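Short fingers or long fingers for a two-arm cube sort? (sim first, hardware in August)

Forum > Grippers and End Effectors

torque_and_regret 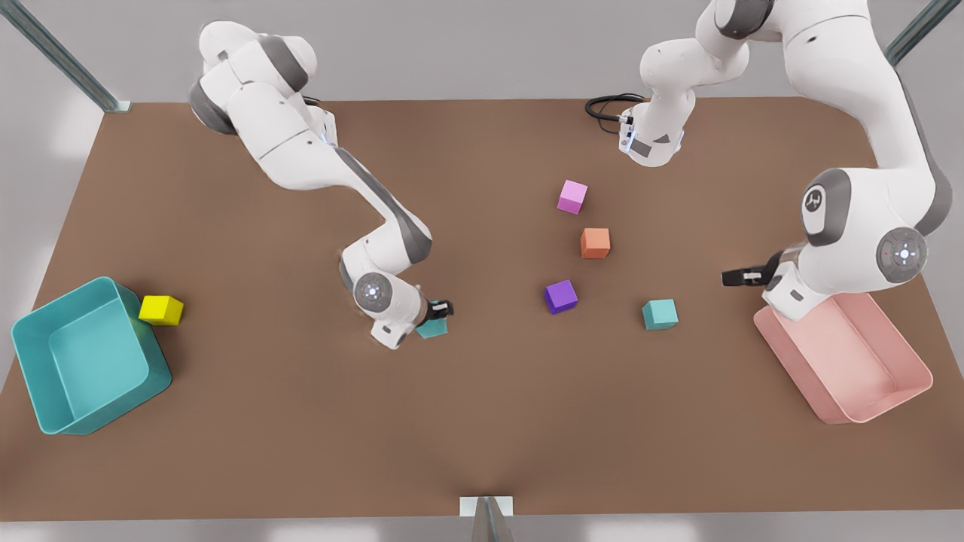 I have been going back and forth on finger length for a two-arm sorting cell, and I would like somebody to talk me out of buying both sets. The candidates are the Muvlow parallel gripper with the stock short fingers and the Agbeko, which has more stroke and costs $879 more per arm, a number I have now typed into three different spreadsheets hoping it would change. Everything is still in simulation. The task is dull on purpose: colored cubes, a teal bin on one side, a pink bin on the other, and each arm takes what it's told. The short fingers grab a cube fine in the open. What worries me is the yellow one sitting right up against the rim of the teal bin, where the finger has to come down between the cube and the sloped wall. The Muvlow fingers are fat enough that my planner either gives up or shoves the bin. Has anyone run either of these on real arms with parts parked next to a bin?

halfstepper
Rotate the wrist 90 degrees and grab the other two faces. You're welcome, that will be $879.

torque_and_regret
I tried that. It works when the cube is square to the rim. When it's at some jaunty angle, neither pair of faces is clear and I'm back to bulldozing.

Xiaoyan Ren
We have both at work, on the same arm, with the same controller. The Agbeko does have the stroke, but the fingers flex. On a small cube you close, the tips toe out, and the cube walks toward the palm. The Muvlow is stiff and stupid and I mean that as praise. If I were you I would keep it and machine thinner tips. Ours are 2 mm narrower than stock and that was enough to get down next to a wall. Check where the pads bolt on before you cut anything. The first pair we made was lovely and did not fit.

halfstepper
Seconding thin tips. Also, why is your simulated bin allowed to slide? Nail it down. It's sim, the nails are free.

torque_and_regret
Because the real bins will slide, and I would like to find that out now while it's cheap. I've met the real bins.

Jianguo Xiong
I'll disagree with Xiaoyan a bit. The flex is a problem if you command full force on something small. Set the force to 20 N and the toe-out mostly goes away, at least with the older finger set. And the stroke matters the moment your boss replaces the cubes with anything that isn't a cube, which in my experience takes one meeting. I have run the Agbeko since the spring on a Stamota controller and would buy it again, though I would complain about the cable exit again too.

Xiaoyan Ren
20 N is fine until the arm accelerates. We dropped parts at that setting on anything faster than a crawl. What pads are you using?

Jianguo Xiong
Silicone, the soft ones. Replaced more often than I'd admit to purchasing. Fair point on speed, our cell is not in a hurry.

wristflop
Am I the only one more bothered by the arm on the right? Its gripper is parked low over the corner of the pink bin, fingers open. What's your approach height? I'd sort out clearances over the bins before spending a cent on fingers. Longer fingers hang lower, so you'd be making that worse.

torque_and_regret
Annoyingly good point. That's partway through a move toward the middle cubes, and the planner likes to cut across the bin because it's shorter. I can add a keep-out box with some height to it. Doing so eats a chunk of the reach on that side, but I suppose reach I can't use safely was never mine.

halfstepper
Make the keep-out only apply when the gripper isn't placing. Otherwise you will have built a very expensive machine for hovering near a bin.

wristflop
Ask me how long I spent debugging that one.

torque_and_regret
How long?

wristflop
No.

gearlash_gus
Different question, which physics settings? I had a Nodgate scene where every grasp worked beautifully, and then I noticed the friction had been left somewhere near that of chewing gum. I'd compare your two grippers again with friction turned well down. Half of these "gripper A beats gripper B" threads are really about a default value.

torque_and_regret
Just looked. I would rather not post the number. Will rerun both grippers tonight with something a physicist could look at without wincing.

Xiaoyan Ren
Put some mass on the cubes too. The default in mine was basically a ping-pong ball.

torque_and_regret
Update: reran with sane friction and heavier cubes. The stock Muvlow holds in the open but still can't get in beside the rim. The Agbeko gets in, then loses the cube on the lift if I go fast, so you were both right, which is no help to my spreadsheet. Thin tips on the Muvlow are next. Xiaoyan, would you be willing to share the drawing, the version that fits?

Xiaoyan Ren
Sent you a message. Use rev 2. Rev 1 is the lovely one.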